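Part 4: Pouches, and how I fill them

OK, so by now you've got your labels printed (Part 2) and your paper piles sorted (Part 3), and the pouches are still sitting in their bag. Time to get them out! I use the Zellow slider pouches in the document size, the pack of 14. Flosex makes one that works the same way, and if that's what you have, everything in this part still applies apart from step 5, which you can skip.

Before you start

Wipe down the table. I know, I know, but clear plastic picks up every crumb and cat hair, and once something is inside a pouch you'll be looking at it for years. A dry cloth is fine. If you use a wet one, let the table dry all the way first.

Wash your hands too if you've been at the toner. Ask me how I learned that one.

Getting a pouch ready

1. Take one pouch out of the pack and lay it down with the zipper side away from you. It doesn't have to be lined up with anything.

2. Check that the slider is at one end of the zipper and that the zipper is shut the whole way along. You want to start from closed. If there's a gap in the middle, open it completely and close it again before you go any further.

3. Smooth it with the side of your hand, starting under the zipper and working down toward the bottom. Some creases will stay put and that's fine – they mostly disappear once there's paper in there.
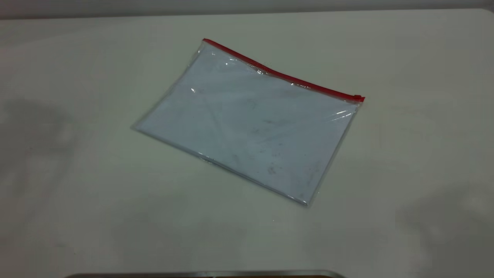
Fig. 7. Empty pouch with the red zipper, slider at the right-hand end.

4. Open and close the slider 2 times, slowly, with one finger holding the far end of the zipper down. New ones can be stiff. If yours still catches, rub a bit of plain candle wax along the strip (my neighbor Borislav Matić swears by pencil lead, but I got gray smudges all over my birth certificate copies that way, so, wax).

5. Zellow pouches only: peel the little paper sticker off the back. Go slow and pull it flat against the plastic, or you'll be left with a gummy patch.

6. Put your label on the outside, bottom left corner. Mine are the Wanico removable ones from Part 2. Press from the middle out.

Note: I color-code by zipper. Red is house and insurance, blue is medical, and green is anything to do with the car. You can do it any way you like, but write it down on the inside of the box lid right now, while you remember!

Filling it

7. Open the slider all the way. Halfway feels like enough and then you bend a corner, every single time.

8. Tap the stack square on the table and slide it in long edge first, with the page you need most often facing out.

9. Stop well before the pouch gets fat. I tried to get a whole manual in one last May and the seam split at the bottom corner. If you have to push, use a second pouch.

10. Press the air out from the bottom up, then close the slider.

Caution: take out metal paper clips and binder clips before anything goes in. They poke through the film, and they leave rust marks on paper that sits for a long time. Staples are OK if they're flat.

Caution: don't store photo prints face to face with the plastic. Put a sheet of plain paper between them. And keep filled pouches off the radiator and away from sunny windowsills – mine went wavy in one afternoon.

Which pouches go in which box is Part 5. If you're using the Radulović box, it's worth reading Dušan Trajkovski's comment at the bottom of that page first, as he found a much better way to stand them up than mine.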